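Section 3. Fitting and setting up the Prunik under-sink water softener

Revised 18/04/2010. Replaces the November sheet, bin that one, the valve numbers were wrong.

Read all of section 3 before you cut any pipe. Sections 1 and 2 (parts list, choosing a spot) assumed done.

3.1 Before you start

1. Find the stopcock. Turn it off. Open the cold kitchen tap till it runs dry.
2. Check the pipe is 15 mm copper or plastic. Lead pipe: stop, get a plumber.
3. Clear the cupboard. All of it, not just the front half.
4. Wipe the base down and let it dry. You want to see a drip later if there is one.
5. Lay out the Custix hose kit. Two hoses, blue collar is IN, grey collar is OUT. Washers are in the small bag, taped inside the lid.

Note: the drinking water tap must stay on hard water. Tee off for it BEFORE the softener. People miss this and have to do it twice.

CAUTION: if your house uses the water pipes for earthing, cutting in a plastic bit breaks the earth. Fit the bonding strap first. Not sure, ask an electrician.

3.2 Connecting

1. Stand the unit in the cupboard, valve head to the back, salt lid to the front. Leave 60 mm above the lid or you won't get the salt in.
2. Cut the cold main. Bucket under. There is always more water in there than you think.
3. Fit the bypass valves, all 3. In, out, and the one across the middle.
4. Hoses on hand tight, then a quarter turn with a spanner. No more. Overtightened washers split, usually overnight.
5. Drain hose to the standpipe. It needs an air gap, don't push it down into the waste water.
6. Overflow hose runs downhill all the way to outside. No loops, no going up over the joist.
7. Bypass valve open, in and out closed. Stopcock on slowly. Check every joint with dry kitchen roll.

Note: Işık taps with the ceramic cartridge don't like grit. Take the spout filter out while flushing and put it back after.

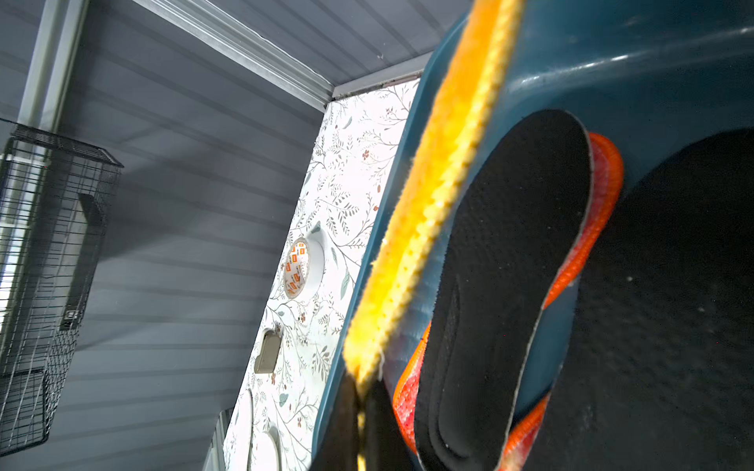

Hubert Żak wrote in to say step 7 is too short and he is right, he'd go round the joints with kitchen roll straight away, then again after an hour, then last thing at night, as his own weep only showed up at the second go. He also says to do the back joint first while your arm still bends that way. Both going in the next revision.

3.3 Filling and first regeneration

1. Lift the lid. Pour in 4 litres of tap water, first time only. After that the unit fills itself.
2. Add salt to the line. Tablet salt or block salt to suit your model, see the label on the inside of the door. Never table salt, never dishwasher salt, it clumps.
3. Open the in valve a little. Wait for the hissing to stop. Open it fully.
4. Open the out valve. Close the middle one.
5. Plug in. Display shows dashes, then 00.
6. Hold SET until it beeps. Key in hardness in ppm. Your water company will tell you, or use the strip in the bag. Example: strip shows 225, key in 225.
7. Set the clock. Regeneration is fixed at 2 am, so if the clock is wrong it will go off in the middle of someones shower.
8. Press and hold REGEN. First run takes 86 minutes. Don't run taps during it.

Water may look cloudy or slightly yellow for the first few litres. Run the cold bath tap till clear. Don't use the kettle to check.

CAUTION: do not drink the water from the first run. Don't use softened water for baby formula at any time.

3.4 If it isn't right

Display blank: fuse, then socket, then the plug behind the valve head, it works loose.

Water still hard: middle valve left open. Nearly always this. Close it and do another REGEN.

Tastes salty: drain hose kinked, or regen got interrupted. Straighten hose, run again.

Low pressure upstairs: in valve half shut, or a washer has folded over. Shut off, take the blue collar off, look.

Error E3: motor can't find home. Unplug, count to 60, plug in. Comes back twice, ring Utent on the number inside the door.

Salt not going down: a crust has formed. Break it up gently with a broom handle. Not a screwdriver, you'll go thruogh the tank.

3.5 Regular jobs

Salt: look once a month, top up when you can see water above it. Overflow hose: check outside end for spiders. Hoses: see section 5 for replacement.

Holiday of over two weeks: bypass on, unit unplugged. When back, REGEN before use and reset the clock, see 3.3 step 7.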